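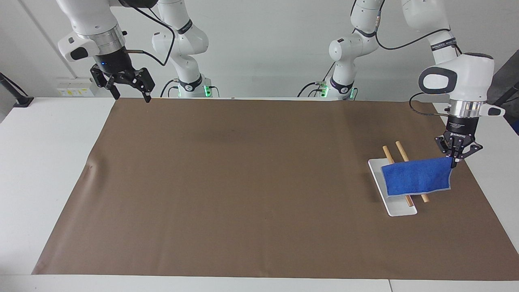
# Nestberg Work Towel, small, royal blue

**Bought:** pack of 9, July
**Used for:** drying and covering small parts on a finishing bench
**Replaces:** cotton shop rags, mixed sizes

## Summary

The Nestberg is a small rectangular terry towel with a narrow light gray border. It absorbs well, sheds very little after the third wash, and is the right size for covering a standard parts tray. The border is the weak point. I would buy it again for tray work and would look elsewhere for anything involving solvent finishes.

## Setup

All bench work was done on brown kraft paper, a single large sheet per session. Small wooden parts such as sticks, dowels, and test strips go into white rectangular trays so they can be moved without handling. A towel goes over the tray between steps to keep dust off, and the same type of towel is used for wiping down.

Two other products were on hand for comparison: the Jiltbridge waffle cloth, which I have used for two years, and the Pokis microfiber square, borrowed from Meriem Badawi's bench.

## Absorbency

I weighed each cloth dry, soaked it in room-temperature water, let it hang until the dripping slowed to one drop every few seconds, and weighed it again. Three passes each.

- Nestberg: best of the three by a clear margin, and consistent between passes
- Jiltbridge: acceptable, slow to take up the first water
- Pokis: fast uptake, lower total

A new Nestberg repels water slightly. One hot wash without softener fixes this. Results above are after that wash.

## Lint

Terry loops catch on rough end grain. On sanded stock (400 grit) I found no fibers after wiping. On sawn ends I found several, all blue, and easy to pick off because of the color. The Pokis left none on either surface. If you wipe raw cuts regularly, use microfiber for that step.

The first two washes left a noticeable amount of blue lint in the dryer filter. After the third it dropped to a normal level. Wash them separately until then. Mohcine Nasr put two new ones in with his aprons and spent some time with a lint roller.

## Coverage and drape

Laid flat, the towel covers the working area of my trays. It is heavy enough to stay put with a window open. Lifted by one corner, it hangs straight and does not cling to what is under it, so light sticks stay where they were. The Pokis has a tendency to drag small parts along when it is pulled away.

Stiffness goes down with washing. At ten washes it still held its shape over a tray without much sag in the middle. Line drying makes it noticeably stiffer than tumble drying.

## Border

The gray border is denser than the field and shrinks at a different rate. After four hot washes the long sides on most of the pack had started to ripple. This makes no difference when wiping. When covering a tray, a rippled edge leaves small gaps along the rim, and fine dust gets in.

Warm washing slows this down. I moved five towels to warm only, and their edges were still close to straight at the tenth wash. The stitching at the corners has held on all of them, including the ones that get picked up by the same corner every time.

## Colorfastness

Damp towel left on brown paper overnight: faint blue mark before the first wash, none after the third. Damp towel on bare maple: no transfer at any stage. Mineral spirits pulled visible color on a white test rag even after ten washes. Do not use these with pale oil finishes.

## Comparison

| | Nestberg | Jiltbridge | Pokis |
|---|---|---|---|
| Absorbency | High | Medium | Medium |
| Lint on sanded wood | None found | None found | None found |
| Lint on sawn ends | Some | Little | None found |
| Covering a tray | Good | Fair, too limp | Poor, drags parts |
| Edge after hot wash | Ripples | Flat | Flat |
| Solvent use | No | Yes | Not tested |

## Care

1. Wash hot once before use, no softener.
2. Wash separately for the first three cycles.
3. Switch to warm.
4. Line dry for tray covers, tumble dry for wiping.

## Rating

4 out of 5 as a tray cover and general drying towel. 2 out of 5 for finishing work. Two of the pack have been moved to the sink and the other seven are still at the bench.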